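# Dradon home demos, Paterson flat

Aiguo Zheng's group says 3000 short demonstrations, done by people with hand-held grippers, are enough to teach an arm to tidy a living room it has never seen. I have doubts, and this gallery is partly a place to keep them. The pitch is that you skip the robot during collection and only bring it in at the end. Fine, but a person bends, leans and shifts their feet without thinking, and none of the arms in the Dradon paper can do that.
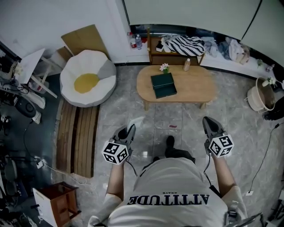

The paper reports 70 percent success on held-out rooms. Read the appendix and "rooms" means 2, both furnished by the same people who wrote the task list. Drondlow, the older baseline, was run with its default settings and no retuning – a comparison I wouldn't put much weight on.

I'd also like to see the failures split up. A missed grasp and a lost marker are different problems, and the May draft lumps them together. Barmont has offered to rerun the test in homes the authors didn't choose. Until those numbers come in, I'm treating the 70 as a best case.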